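Getting your map pack onto your phone

I put this walking guide to Navley together with Eleni Radonjić, and I'd hate for you to be standing by the old mill with no signal and no map. So do this part at home, on Wi-Fi.

1. Open the guide and tap Places, then Navley. (Prinstead sits right under it in the list — I've tapped the wrong one myself!)

2. Tap Get maps. The pack is 838 MB, so clear some space first.

3. Wait for the green check mark. On my old phone it took 12 minutes.

4. Turn on airplane mode and open the market square. If the street names show up, you're all set.

Note: the river path is a separate download, and it covers the 22 stops between the church and the ferry landing.
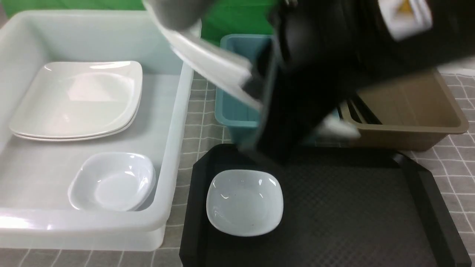

5. Go to Settings and pick miles or kilometers. I like miles, but the trail signs use kilometers, so suit yourself.

Caution: deleting the guide deletes your saved stops too. Tap Back up first — I lost a whole June of notes that way.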